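Gripper project, end of semester report: what went wrong with the grip pads
Elif Naz Aksoy, with Fadime Bozkurt

So our project was supposed to be about picking up small parts with a two-finger gripper and teaching an arm to copy us. Most of what I learned is about tape. I didn't see that coming when I picked this topic!

Quick background. You hold the gripper in your hand, do the task, and the camera on it records everything. Our fingers have a smooth inner face, and parts kept sliding out, so Fadime and I wrapped the inner sides in black grip tape we got from Stimdale (the cheap roll, I'll admit it). For the first 401 recordings it was great. Then the drops started, and I spent a week blaming the motor log, which was fine the whole time.

What finally gave it away was a Kaplan washer, the thin kind, that refused to let go. I'd open the fingers all the way and it would just hang there off the left one, stuck to the glue where the tape edge had lifted. Tuncay watched me shake it off and said, "Your problem isn't software." Fair enough.

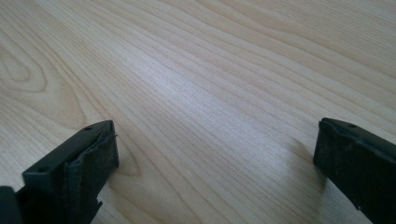
After that I went back through our runs and sorted the bad ones into two piles: parts that slipped while closing, and parts that stuck while opening. The sticking ones bothered me more. If a part stays on the finger when the arm thinks it's gone, the arm swings back with it, and we had one fly off the bench in February during the early tests. Everyone had glasses on, but I wrote it up as a near miss anyway and Mr. Vaughan made us add a shield.

The fix we have now is pretty boring. New tape, cut 3 mm short of the tip so there's no flap to catch, and we check the edges before each session. I want to try molded pads from Fevlow next, if the club will pay (please).

Last updated: 2023-12-20

Comments

Canan Ateş: We had the same glue problem on Premon! Wiping the fingers with alcohol before taping helped a lot.

Rhodri Vaughan: Good write-up. Please add the near miss form as an appendix.

Tuncay Uysal: I would like it noted that I was right.

Related reports
Premon: sorting screws by feel
Why our arm kept missing the tray
Bench shields, how we built ours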